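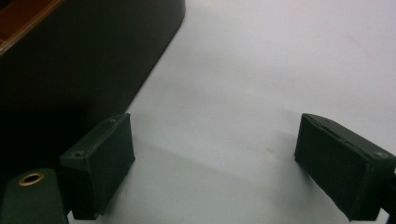
Evergreen ferns mapped on Rotomthorpe north slope

Print this page | E-mail this page

The November fern survey at Rotomthorpe is finished and the plot sheets have been entered. The survey covered 24 fixed plots on the north slope, between the upper path and Drurkden Creek. Evergreen ferns were recorded in 11 of them. The work was led by Ivana Zúñiga, with identification checks by Lorena Toledo.

November was chosen for visibility. By then the ostrich fern and the sensitive fern have lost their green fronds to frost, and most of the maple leaf has come down. Fronds that are still green on the slope belong to a short list of species, and they can be found from several metres off. In July the same plots are waist-high in other growth and small evergreen plants are easily missed.

Two species made up nearly all the records. Marginal wood fern was the more common, mostly on rocky ground near the top of the slope. Christmas fern was confined to deeper soil partway down. A third, intermediate wood fern, turned up in 2 plots, both close to the creek. Its fronds stay green into winter in sheltered spots but are less leathery than those of the other two.
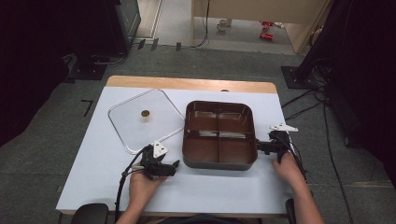

Glass lid with a round knob, and a four-compartment tray.

Each plot is a square, 3 metres to a side, marked at the corners with short stakes. Recorders noted the species, the number of crowns, and whether fertile fronds were present. A crown was counted only if its base could be seen or felt. Clumps where the crowns could not be separated were entered as one, with a note. The same rule will apply in later years so that the sheets can be compared.

Marginal wood fern was confirmed by the spore cases, or sori, on the underside of the frond. They sit at the edges of the leaf segments, which gives the plant its name. In Christmas fern the sori are crowded on smaller leaflets at the tip of the fertile frond, and those tips often wither before winter. Where no fertile fronds were left, recorders used the small lobe or "ear" at the base of each leaflet. Toledo rechecked every plot with intermediate wood fern and changed one entry, a marginal wood fern that had been logged from a torn frond.

Deer browsing was low. Light damage was recorded in plots next to the fence gap at the Stamport entrance and was absent farther along the slope. Trampling was more of a concern. One plot beside the upper path had bare, packed soil across most of its lower half, and the crowns there were all on the uphill side.
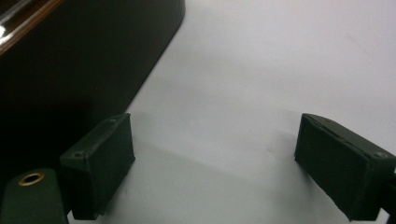

Frond colour was added to the sheets this year as a rough guide to frond age and exposure. It is scored by eye at midday, on the upper surface of the largest frond, and wet fronds are wiped first because water makes them look darker. Scores run from yellow-green to very dark green. For the darkest score, think of the upright block on the left of the photo: a matte, very dark green with little shine, against which any pale scuff or speckle shows up clearly. Fronds in the open near the upper path mostly fell at the lighter end. The darkest were in shade under hemlock. The colour scores are not being used to separate species, and recorders who were unsure between two steps were told to enter the lighter one.

The plot records are held in the Jin database along with the spring wildflower sheets. Plot positions are stored to the nearest metre but will be shown on the public map only by slope section – upper, middle and creekside. Christmas fern transplants poorly when dug without care, and clumps have gone missing from marked sites in the past.

No planting is proposed. Zúñiga has asked for a line of brush to be laid along the upper path where the packed soil was found, to keep foot traffic off the slope. If that is approved the brush will go down before the ground freezes. Two plots near the creek lost corner stakes to erosion and will be re-marked from the measured bearings in spring, once the water is down.

The next count is set for the same month next year. A shorter visit in May will look at new fronds, or fiddleheads, in the occupied plots only. Visitors are asked to stay on the path and leave the stakes in place – a moved stake means the plot has to be measured again from the start. Sightings of green ferns elsewhere in the ravine can be left at the Stamport entrance desk, which is open until noon on Thursday. A photo of the underside of the frond is more useful than one of the whole plant.

Print this page | E-mail this page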